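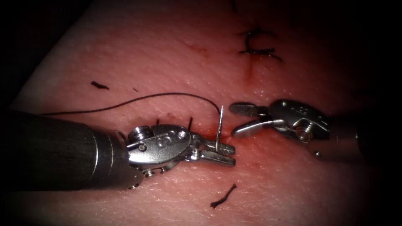
Surgical suture

A surgical suture is a stitch, or a row of stitches, used to hold body tissue together after an injury or an operation. The word is also used for the thread itself. Sutures differ in material, thickness and whether the body breaks them down.

Materials

Absorbable sutures lose their strength over time and do not have to be taken out. They are common in deeper layers. Nonabsorbable sutures, such as nylon and silk, keep their strength longer and are often used on skin. Early stitches were made from plant fiber, hair, tendon or gut — whatever was at hand.

Thread may be a single strand or braided. Braided thread is easier to knot, but bacteria can lodge between its strands.

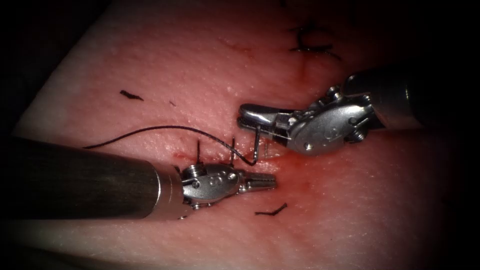 Techniques

In an interrupted suture, each stitch is tied and cut separately. If one fails, the others still hold. A running suture uses one length of thread along the whole wound and is faster to place. Mattress sutures pass through the tissue twice and help turn the edges outward.

See also

Surgical needle
Surgical staple
Wound healing
Virág collection of needle holders

Last edited 18 August 2018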